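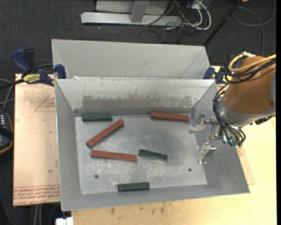 Sat 31 August

Quick one, lunch is short today. Been meaning to write about doing my aunt's obituary because it took me way longer than it should have and maybe this saves somebody an evening.

She died in February. I got the job because I'm "the one with the blog". Fine. Sat down that night with a blank page and wrote her birth date and then nothing for an hour.

First thing, the money. The paper in Datholm charges by length, and I had no idea. First draft was 389 words. Cut it, cried, cut some more, got to 375. Fourteen words! All that for fourteen words. In the end we ran a short one in print (name, dates, service time, where to send donations) and put the long one on the funeral home's website, where it didn't cost extra. Wish I had asked on day one. Ask them. They're used to it.

Second, check everything with a second person. I had her starting at Skultel right out of high school. Wrong. She was at the Agarwal bakery first, five years, and my mother was pretty upset I left it out. Then 18 years at Skultel, in the payroll office, then retired. I also had the wrong year for her wedding, which was printed on the back of a photo in my own hallway. So.

The survivors list is the hard part, harder then the life story. Who goes first, do you put the ex-husband in, do the step kids get their own line or go in with the rest. We put all the kids together, no labels. One cousin didn't like it. I would do it the same way again.

Also the dog. She would've wanted the dog in. Dog went in.

What I'd leave out next time - her full street address (my draft had it, the funeral director took it out, apparently people read these and go look for empty houses) and her mother's maiden name, for the same sort of reason. I had never thought about that.

What I'm glad I kept: that she grew up in Plerkura and complained about the winters there until the week she died. That she drove too fast. That she sent birthday cards early, sometimes a month early, with a five dollar bill in them even when you were forty. People at the service came up and talked about the cards, not the payroll office.

Anyway I've started a page of notes on my mom now, with her helping. Dates, jobs, schools, the spelling of everybodys name. She thinks it's morbid but she keeps calling me with corrections. Last night it was the name of her second grade school. Got to get back, more on the headstone mess some other time.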